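Progress note to the Marikar fund, January 10, 2023

Dear friends at Marikar,

Thank you again for your patience over the holidays. The sorting corner at Fostar is up and going, and I'm happy to say we've spent only $700 of the grant so far, mostly on trays and small things to put in them (you would not believe how fast small things add up!). 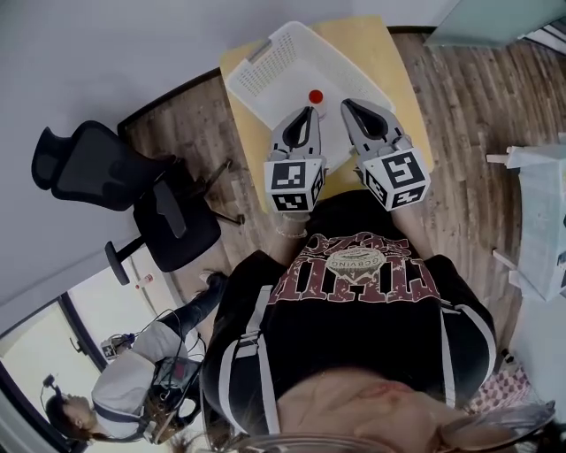

*Red ball in the white tray, on the light wood table.*

We settled on one table and one tray at a time, after trying a busier layout in the fall that wore everyone out.
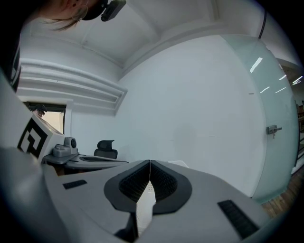 Nazma Sarkar wrote back that she'd like the sessions kept to two hours, and would we please label the trays before June. Yes to both, gladly. The plain white walls stay plain for now, and the paint money goes to storage.

Small bottles have joined the list of items to put away, along with the balls, and six more kinds are on order from Zestton.

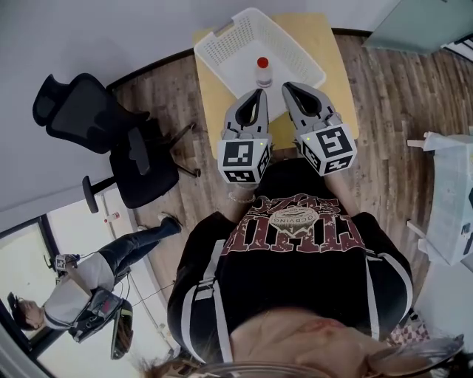

*Small clear bottle with a red cap, in the white basket.*

Next up is the seating, and a word with the people next door about sharing their tables on longer days.
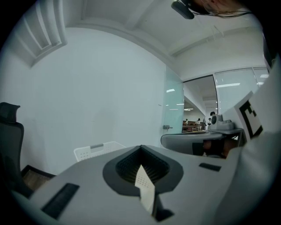
*Our side of the glass, with the next room beyond.*

Receipts will follow by mail.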